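Is sealing a secondhand wood nightstand worth it, or is that just something finish companies say?
Posted in Home & Furniture -- December 24, 2022

WalerStreet
I keep reading that every piece of light wood furniture needs a coat of something every year or it will dry out and crack. A clerk at the hardware store told me the same thing and then walked me to the most expensive can on the shelf. I have a small bedroom nightstand, one drawer, bought used, and no idea what's on it now. Does wood really "dry out" without product, or am I being sold something? The bedroom opens right onto the bathroom, so there is some steam.

Cyrill Schnyder
I'd be suspicious too. Wood takes on and gives off moisture with the air around it, and a wipe of oil doesn't feed it. What a finish does is slow that down and keep stains out. So the useful thing to find out is whether yours still has a finish.

Put a drop of water on the top, somewhere near the back, and wait a few minutes. If it beads up, leave the thing alone. If it soaks in and goes dark, the finish is thin or gone, and a coat of water-based clear will help. Sand lightly first, 2 thin coats, let the first one dry fully. Skip anything that promises to "nourish." 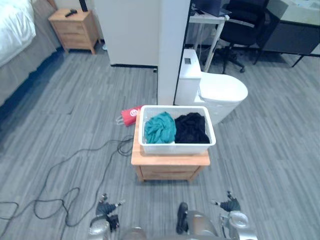 Light wood nightstand with a laundry basket on top.

What I would watch is damp stuff left sitting on it. Towels in a basket overnight will mark a bare top faster than any amount of shower steam -- and no yearly coat makes up for that.

Lodhi509
just use lemon oil, my mom did it for years and her furniture looks great

Brundska
Lemon oil is mostly mineral oil with a smell. It shines for a week and collects dust, and it can give you trouble if you ever want to put a real finish over it. I'd like to know what Lodhi509's mom's table had on it to begin with, my guess is lacquer.

Agree with the water drop test. One thing to add: check inside the drawer. They're often left bare even when the outside is finished, and that's where mine started sticking in March. Rubbed a plain candle on the runners and it has been fine so far. Didn't buy a can of anything.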